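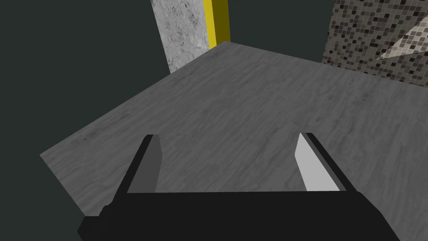
Zarmeena Dogar asked whether pad checks could move to every 100 cycles. No – keep them at 15.

Automation > Checklists > Turnel mobile arm

1. Gripper open and empty before any arm move. OK

2. Stop button tested at start of shift. OK 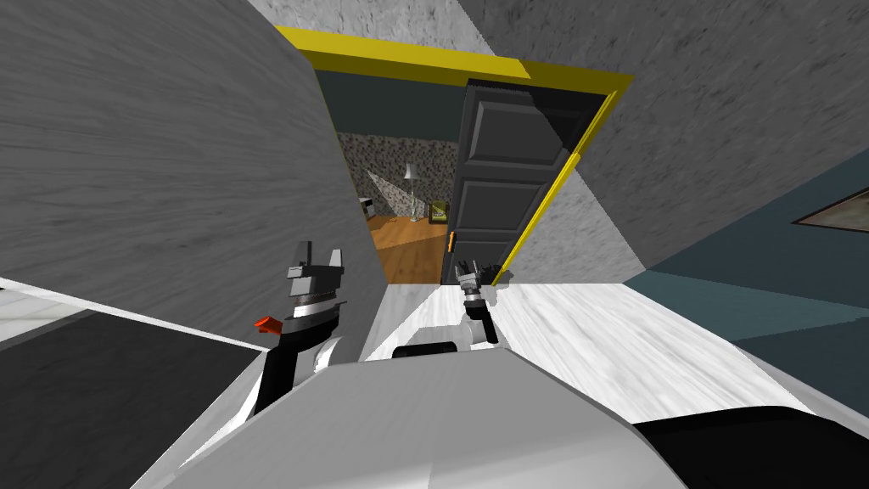
3. Speed limit set for door work. Fail, limit was missing from the Parneo profile. Fixed Saturday.

4. Force log saved. OK

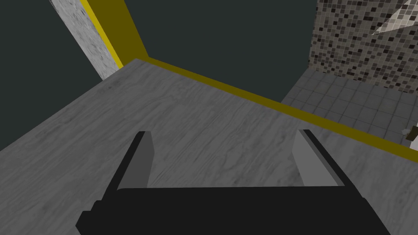 5. Finger pads replaced by 3,000 cycles. Due in May – order now.

2 comments | 14 shares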